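A visit to the Nivwood kitchen, April
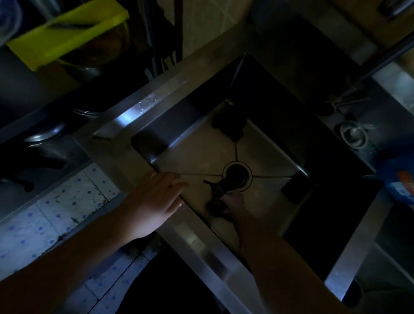 Drita Tomić told us before we had our coats off that the pots were never the hard part of the job, and that what wore people out was carrying the trays. She has done both for years at Nivwood, which sends out 700 meals a day to schools and two hospitals.

The trays now go by themselves. Kos, the firm that runs the kitchen, put in a Kudberg conveyor and a stacking arm last winter, and the trays come in from the trucks, get tipped, washed and stacked without anyone lifting one. We watched it for 25 minutes. It stopped once, when a tray came in backwards, and a worker turned it around and pressed the green button.

Knives, boards and anything with an odd shape are still washed by hand at the sinks. Dellis, the supplier, is testing an arm for that too, but our guide said it was slow and she didn't expect to see it on the floor soon.

There were ten people on the wash shift before. Six are there now and the other four moved to packing, with the same pay but an earlier start, 5:30 instead of 7. Two of them told us they'd like their old hours back. The noise is worse near the stacker and everyone there wears ear muffs, so talking waits for the break.

Training on the line took 10 hours per person. Staff asked for the stop buttons to be moved closer to the sinks and that was done in the second month.

Lunch was soup and a bun in the staff room. The bus back left at 2.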